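Sorting the Small Stuff: Gallery

I have never believed in organizing products. Every December somebody I like buys one, and every January it has turned into one more thing to organize. So when Mitali Weerakoon asked me to put together a page on the sorting afternoon at Lulwood, I told her up front that I would write what I thought. She said fine, as long as I kept it short.

The idea was simple enough. Lulwood's craft room had a drawer. Anyone who has used the room knows the drawer. Into it over the years went every loose bead, ring, washer, hook, snap, button and earring back that turned up on the floor or at the bottom of a bag. Shafiq Rathnayake claimed there were up to 3000 pieces in there. I have no idea where he got that number and I suspect he doesn't either.

We were supposed to sort the drawer into compartment boxes, the flat plastic kind with a hinged lid. The plan came from a handout Shafiq had picked up at a storage workshop run by an outfit called Plerkero. According to the handout, a well-sorted box "restores flow to the workbench." I read that line three times. I still don't know what flow is or when our workbench had any.

Some notes from the afternoon, for those who asked.

On buying boxes. Mitali wanted to order a matched set from Darnon, all one size, stackable. I wanted to use whatever was already in the cupboard. We used what was in the cupboard. I'm not sure I won that argument so much as the delivery date did.

On see-through plastic. This is the one feature I'll defend. If you can't see what's in a box you will open it, and if you open it often enough you will drop it. Tinted plastic is a little worse than clear for telling white from cream, and I'd skip it for seed beads. For hardware it makes no difference.

On dividers. The handout says to give every type its own compartment before you start. I think this is backwards. You don't know what you have until it's out on the table, and by then you've already decided there will be a section for toggle clasps and you own one toggle clasp. Start with fewer sections and split them later if you have to. Shafiq disagrees and has told me so in writing.

On lids. Fold the lid all the way back flat before you fill anything. A lid standing half up gets caught by a sleeve sooner or later, and then you are on your knees with a flashlight. Also, close the box before you carry it. I shouldn't need to write that down, but I was there.

On labels. We printed 128 of them. I said at the time that this was too many. There is now a pack of leftover labels in the drawer we had just emptied, so you can see how well the system is working.

On the color question. Mrs. Ó Conaill wrote in to ask why we didn't sort by color, which is how she does it at home. Color looks nice on a shelf. But when I want a ring of a certain size I want to look in one place, and sorting by color means looking in all of them. If your work is mostly stringing, ignore me and do it her way.

On working surfaces. Use a plain white table if you have one. Pale pieces do get lost against it – I'll grant that – but dark ones show up right away, and a patterned cloth hides everything equally. Put a towel down for anything round.

Would I do it again? Ask me in a few months, when I've seen whether people put things back where they got them. My guess is the boxes will hold up fine and the habits won't. Mitali has a bet with me on this, and the stake is 4 coffees. If you borrow a box from the craft room, please return it to the second shelf with the lid shut.

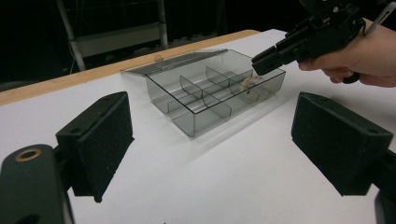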